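3. Construction and use of the hand-held gripper

3.1 Setting

The work reported in this section was carried out in the shared workshop at Drornener, where the Nidura project has the use of a bench, a set of hand tools and, for part of each week, the large table in the main room. The workshop is open to all paying members. Equipment must therefore be set up and cleared within a single booking, and no fixture may be bolted to the furniture or the floor. These two conditions shaped the design more than any question of cost.

The first version of the gripper followed the drawings published with the Huvow kit. It was abandoned after a short period of use. The trigger required a strong pull, the fingers did not meet squarely, and members who had no part in the build found it tiring within minutes. The second version, described below, was made from the beginning in the workshop and shares only the general layout of the kit.

3.2 Fingers and tips

Each gripper has two facing fingers, and each finger ends in a yellow tip. The tips were made as separate parts so that a worn one could be changed at the bench without taking the finger off its housing. Over the whole period 7 tips were replaced, most of them on the left side, where the seam of the mould falls on the gripping face. A softer mix was tried in August and gave a better hold on smooth bottles, but it tore when used on the folded edge of a pouch. The harder mix was kept.

The opening of the jaws was set by the widest bottle in the collection of test goods. Flat items proved to be the more difficult case. A packet lying on a smooth table offers very little edge, and the user must either bring both tips down to the surface and close them slowly or push the packet until it lifts at one corner. Both methods were permitted. Users were asked to keep to one method during a run.

3.3 Objects and layout

The test goods were ordinary household and bathroom items: bottles, tubes, foil packets, pouches and clear bags. They were supplied by members and were not cleaned, flattened or otherwise prepared. A crumpled package was left crumpled. It was considered that a tidy set of goods would give results of little value to anyone building such a tool for use at home.

No fixed layout was imposed. Before each run the goods were placed on the white table by a member other than the user, who was told only to leave some of them within easy reach and to vary the way they lay. Figure 4 shows two moments from one occasion, as recorded by the camera on a hand-held gripper. 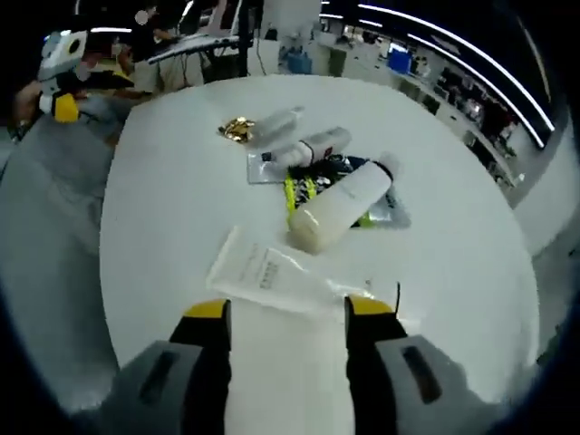
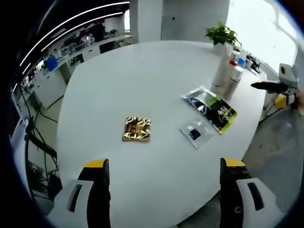

Figure 4. Views from a hand-held gripper at the white table. First view: a white squeeze tube between the yellow tips, with bottles lying on their sides beyond it. Second view: the jaws apart, with a gold foil packet, a clear bag and a silver pouch on the table and bottles standing at the far right end.

3.4 Procedure

A run lasted three minutes and was preceded by a short period of practice. The user was asked to pick up one item, move it to another part of the table and release it before choosing the next. Dropped items were left where they fell if they remained on the table. Items that reached the floor were returned by the member who had arranged the goods, and the clock was not stopped.

In all, 30 runs were completed by six users. The last was held on 05/08/2020. Two of the users had built a gripper themselves; the others had used one only during practice. The record of each run was checked on the same day by two members working separately, and any attempt on which they differed was viewed again by both.

3.5 Faults noted during use

The most frequent fault was mechanical. The return spring, bought from Ó Gríofa as a general-purpose part, lost tension after about 6 hours of use, and the fingers then opened unevenly. A spare was fitted to each gripper and the old spring kept for comparison. No other bought part failed.

A second fault concerned the cable, which was found to pull on the housing when the user turned the wrist outwards. It was held back with a cloth strap at the forearm. The strap cured the pull but lengthened the time needed to hand the gripper from one user to the next, and a clip that can be released with one hand is now being made at the bench.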